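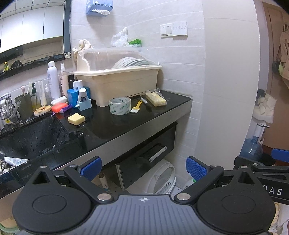

*Projektbericht von Dayana Alvarado · Werkstattkurs Pallutau · Stand: 24. Juni*

Mein Projekt heißt Joken und soll lernen, an einem ganz normalen Waschplatz kleine Dinge zu greifen und wieder abzulegen. Den Arm baue ich in der Gemeinschaftswerkstatt in Tokberg, die Greifversuche laufen zu Hause an der Ablage neben dem Becken. Der Handgreifer mit den blauen Fingerpads ist dabei mein wichtigstes Werkzeug: Ich führe ihn selbst, und die aufgezeichneten Bewegungen gehen später an den Arm.

Im März stand auf meinem Plan noch eine saubere Testplatte mit Holzwürfeln. Nach einer Woche hatte ich davon genug! Auf der Steinplatte ist viel mehr los. Da stehen Seifenstücke, Flaschen und Tuben dicht nebeneinander, dazu die helle Box mit den Tellern und dem Klappdeckel, und auf dem dunklen Stein sitzen Wassertropfen. Genau so etwas will ich können.

## Was ich gebaut habe

Vom Arm sind Sockel, Schulter und Ellbogen fertig. Die Gelenke laufen über Zahnriemen, die ich zweimal neu gespannt habe (beim ersten Mal viel zu stramm, der Motor hat gebrummt wie ein Kühlschrank). Die Steuerung habe ich »Zavala« getauft, sie liest die Bewegungsdaten ein und rechnet sie auf die Gelenkwinkel um. Das Handgelenk fehlt noch, das Lager dafür liegt aber schon in meiner Kiste in der Werkstatt.

Bisher habe ich 558 Griffe aufgezeichnet. Davon waren 39 unbrauchbar, meistens weil ich zu schnell war. Am liebsten arbeite ich mit dem Pinsel mit dem gelben Griff: schmal, leicht, und er liegt jedes Mal ein bisschen anders. Die Klebebandrolle ist schwieriger, da muss der Greifer entweder in die Öffnung oder außen über den Rand, und beides braucht einen eigenen Anfahrweg. Auch der schwarze Stift hat es in sich, auf schwarzem Stein hebt er sich kaum ab. Für die Auswertung war das richtig spannend, weil ich den Kontrast in der Bildverarbeitung komplett neu einstellen musste.

Den gelben Schwamm nehme ich in der durchsichtigen Tüte mit in die Reihe auf. Folie und weicher Inhalt zusammen, darauf freue ich mich seit Wochen!

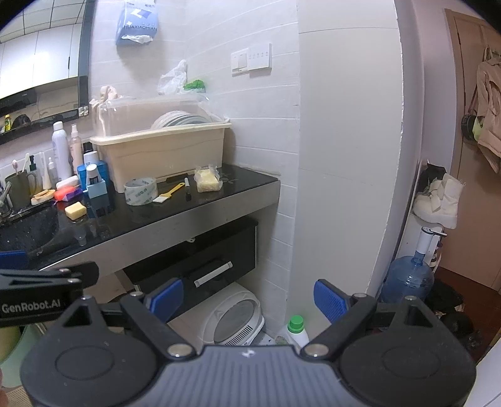
## Nächste Schritte

- Handgelenk montieren und Kabel neu verlegen
- 100 weitere Griffe aufnehmen, nur mit Pinsel, Stift und Rolle
- Anfahrweg von der rechten Seite ergänzen, bisher komme ich fast immer von vorn
- Zavala so umschreiben, dass abgebrochene Griffe gleich markiert werden
- Seife vorerst weglassen, erst kommen die trockenen Teile dran

Danach darf der Arm zum ersten Mal selbst an die Ablage. Die Halterung für den Sockel ist schon gezeichnet, gesägt wird sie in Tokberg, sobald die Bandsäge wieder ein scharfes Blatt hat.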